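Section 4: Setting Up and Using the Dish Rack

This section covers the countertop rack supplied with the Jiston kitchen set. Read section 3 first if you have not yet washed the rack and the cups. The rack needs no tools to set up.

4.1 Before you start

Choose a flat, level surface. The rack may be used on a counter, a table or the top of a cabinet, as long as all of its feet touch the surface at the same time. If it rocks, move it. Do not put folded paper or coins under one foot.

Leave a gap of at least 2 inches between the rack and the wall so that air can pass behind the dishes.

Note: Wood and stone tops should be covered. Brown craft paper is fine for trying out a layout with dry dishes. For daily use, lay down a towel or the Farier drip mat (sold separately, order no. 198).

Caution: Keep the rack away from burners, toasters and ovens. The coating on the wire can soften and mark the surface below.

4.2 Placing the rack

1. Take the rack out of the carton and remove all ties and cardboard.

2. Run a dry cloth along the wires. A little gray dust from packing is normal.

3. Check the wooden dowel. It should sit straight and should not turn when you twist it lightly by hand. If it turns, push it back into its end loops until it stops.

4. Set the rack on the covered surface with the dowel at the side you reach from. Right-handed users usually want it on the right.

5. Press down on each corner in turn. Nothing should lift.

If the rack has to be shifted later, take the cups and glasses out first. Plates can stay in for a short move across the counter, but cups tip over easily and roll.

4.3 Loading cups

The plastic cups in the set are light, so they behave differently from glass or stoneware. A heavy plate set down next to one can knock it out of place. Load in this order:

1. Plates and bowls first, starting at the end farthest from you.

2. Heavy mugs next, upside down.

3. Plastic cups last. Hold the cup around the outside, not by the rim, and turn it so the open end faces down.

4. Lower the cup until the rim rests on the wires. Let go only when it stands by itself.

5. Leave a finger's width between cups. Cups that touch dry slowly and may stick together.

The rack takes up to 8 cups of the standard size when no plates are loaded. Total load must not go over 700 ounces, spread evenly.

Note: Do not stack cups inside each other while they are wet – they trap water and can be hard to pull apart.
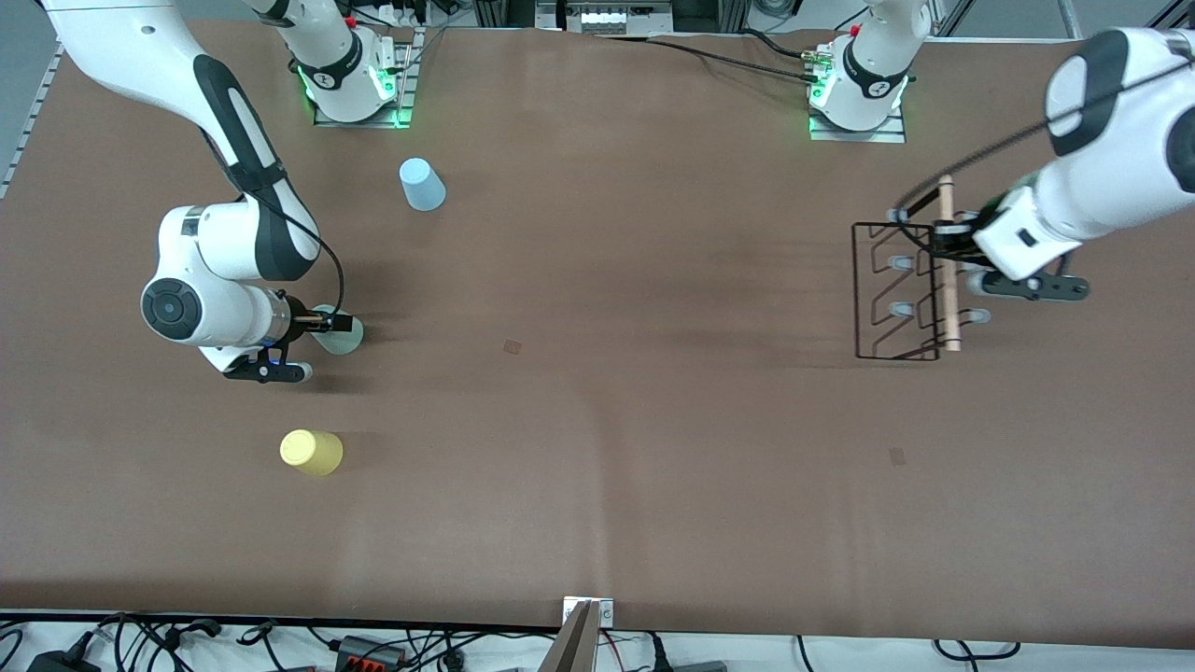
Have one hand on the rack whenever you put a cup in or take one out at the edge. An empty or nearly empty rack slides easily, especially on paper or a smooth tabletop, and the wires can scratch an unprotected surface. Once there are a few plates in it, the weight holds it still.

A cup that has been set down on its side should be picked up and turned over before it goes in. Placed sideways in the rack, it will hold a little water in the lower wall and will need to be dried by hand.

4.4 Unloading

Work in the opposite order: plastic cups, mugs, then bowls and plates. Wipe the base of each cup as you take it out. When the rack is empty, lift it and dry the surface underneath.

4.5 Care of the dowel

The dowel is untreated wood and will darken with time. This is not a fault. About once a month, rub it with a few drops of food-safe mineral oil and leave it overnight before loading the rack again. Do not soak the dowel or put the rack in a dishwasher with the dowel in place.

Replacement dowels can be ordered from Domański. Give the rack length and the color of the wire. Older racks sold under the Firkilness name use a thicker dowel, and the two sizes are not interchangeable.

Continue with section 5, Removing Water Marks.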